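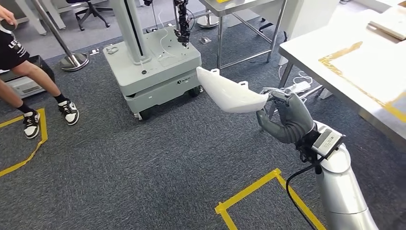
Subject: Re: [handclub] grip on the white shell parts
From: Ghada Issa
Date: 31st March

Sfeir wrote:
> Did anyone write down which grip we settled on for the white
> shell? My notes say "thumb on top, fingers under, not so hard",
> which I'm sure meant something when I wrote it. Also, is the tape
> on the floor final, or can the Kuso team move theirs? They say
> their square is too near the cable.

Your notes are better than mine. Mine say "ask Sfeir."

Thumb on top, fingers under is still the plan. The shell is glossy and curved and has no sensible place to hold it, so please stop hunting for one. Take it near one end and let the rest stick out. If you grab the middle, the fingers close on the deepest part of the curve and the whole thing rolls over like a sleepy dog. I have a folder of 176 logged tries and I'd say the rolling accounts for most of the bad language in it.

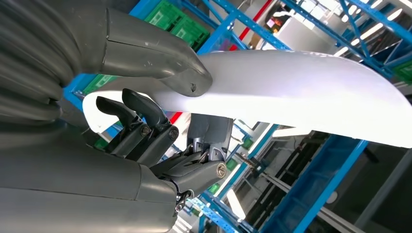

Watch where the thumb tip lands, too. It should come down flat on the top surface, across from the two rubber fingertips. When it lands off to the side the log still says "contact", because the log is an optimist. Zavine's team lost an evening to that and then blamed the carpet.

As for "not so hard" -- I think that was 70 on the closing slider. The Kallstead people swear by more. They are welcome to, on their own shell.

Tape: please leave it. The yellow on the floor matches the start positions in everyone's scripts, and if one team shifts a corner we all get to find out whose code has the numbers typed in by hand. (Mine does.) The cable can cross the tape. What it can't do is get stepped on, so whoever is standing by with the stop button, stay in your own square.

Reports are capped at 1,000 words this year. Last year somebody handed in 4,000, and I had to read them, and a fair number were about the font.

Send me your slider settings before you start on the second part and I'll put them all in one file. Name the file after your team, please. I already have three called "final".

Ghada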